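Speaker notes – looking after the hand grippers at Betow
Speaker: Latifa Filali. Slot shared with Thomas Valentini, who does the software part after me.

Open with the number. Our two hand grippers did 287 cloth sessions between June and the end of the last block. Most of the stoppages were at the fingertips. Motors and cables hardly came into it.

Say what the work is: two grippers, one tub, mixed laundry. Lift, shake out, drop, start again. Cloth is gentle stuff, but it gets dragged across the pads all day and the pads go first.

Explain how a finger goes together. Block, pad over the gripping face, screws in from the top, arm behind. The brass inserts take the mounting screws. Hand-tight plus a quarter turn, no power driver. Valdemar pulled an insert clean out of a plate last June and we lost an afternoon to it.

Next slides, leave each one up for a few seconds.
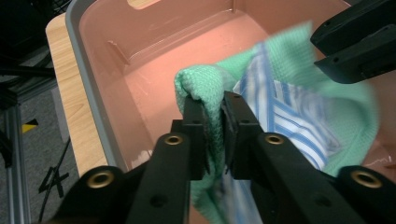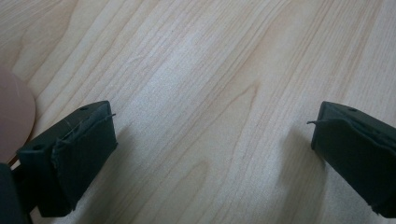
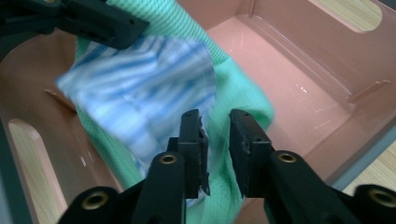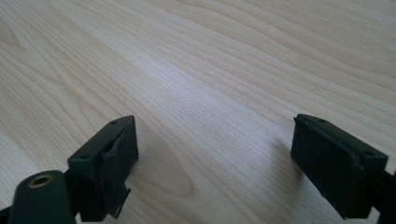

Ask the room who checks their pads before a shift. Wait for hands.

Now the routine, as written on the Plomik sheet:

Open the jaws fully over a bare table and look at both inner faces. Stray threads get snipped with small scissors. Don't pull them, the covering comes away with them.

Run a fingernail along the top edge of each pad. If it lifts, the gripper comes off the job. We used to glue edges back down during a session. The glue went hard and marked the cloth, so we stopped.

Change pads in pairs. A new pad facing a worn one closes off centre and thin fabric slides out on one side. Nabila noticed this first, with pillowcases.

Wipe the old adhesive off the block and let it dry before the new pad goes on. Press from the middle outwards. Leave overnight under a clamp if the rota allows – two hours if it doesn't.

Close on a strip of waffle cloth and tug. Then the same with a thin shirt. Both should hold without bunching to one side.

Pad life: we plan on some 800 grips and write the change in the log whether it was worn or not. Towels shorten it. I don't have a good figure for denim yet, say so if asked.

Spares: pads are cut from Jornex sheet. Keep the offcuts flat, they curl in the drawer.

Mention Zineb's tray idea. One tray per gripper, old screws in the left half, new in the right. Short story about the missing screw if there is time, skip if not.

Likely question: why not one solid moulded tip? We tried a set. They gripped towels well and slipped on shirts. Happy to show them afterwards, they are in my bag.

Hand over to Thomas. Clicker is on the lectern.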